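Storing Skin Care Products at Home
Household Advice from Zalley

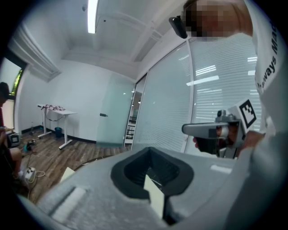 Creams, serums and cleansers keep best in a cool, dry cupboard away from direct light. The bathroom shelf is the usual choice, but steam from the shower shortens the life of many formulas. A bedroom drawer or hall closet is preferred.

Write the opening date on the base of each jar with a permanent marker. Products containing vitamin C should be used within 3 months of opening -- sooner if the color darkens.

Remove cream from jars with a clean spatula. Wash the spatula in warm, soapy water and let it air dry before it is put away. Do not add water to thin a product that has thickened.

Pump bottles that stop working may be cleared by running the nozzle under hot water for 2 minutes. Wipe the threads of the cap before closing.

Sunscreen should not be left in a parked car. Check the expiration date each September and discard any tube that has separated or changed in smell.

Questions about household storage may be sent to Mitra Babaei, Consumer Guidance, Zalley. Please quote leaflet 3236.

Page reviewed 6 January 2026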